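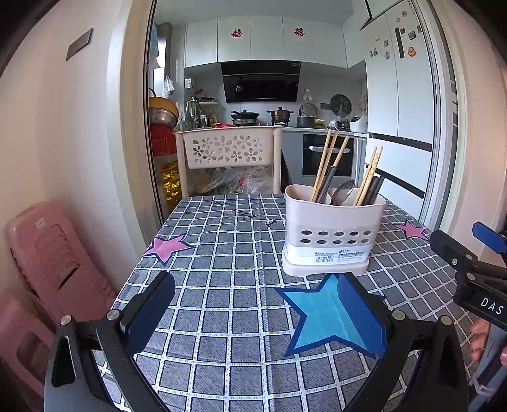

Chapter 6
Draining and Storing Table Utensils

6.1 Scope

This chapter deals with free-standing utensil holders of the kind used for chopsticks, spoons, ladles and other long-handled tools. Wall-mounted racks and drawer inserts are covered in Chapter 7. Surface protection is treated only where it affects the placing of the holder.

6.2 Terms

Holder: the upright vessel in which the utensils stand.
Compartment: a part of the holder separated by an internal divider.
Drainage hole: an opening in the wall or floor through which water leaves the holder.
Base tray: a separate shallow part that collects the water.

6.3 Drainage

Water clinging to a utensil runs to its lowest point. If the holder has no outlet, the ends of the utensils stand in water. Wood takes up this water and dries slowly; plastic and metal do not, but a film may form on them. Holes low in the wall let air in as well as letting water out. The base tray must be emptied, as a full tray blocks any outlet in the floor.

6.4 Loading

Chopsticks are kept in pairs. Heavy ladles are placed so that their weight does not tip the holder, and light items are divided between the compartments. A holder on a cloth should stand clear of creases and folds, which may leave the tray uneven.

6.5 Test load

The exercises at the end of the chapter use a Brarlow holder with an empty mass of 215 g and a load of 19 utensils. Masses are recorded before rinsing, after rinsing and after standing overnight. Results are entered in Table 6.1.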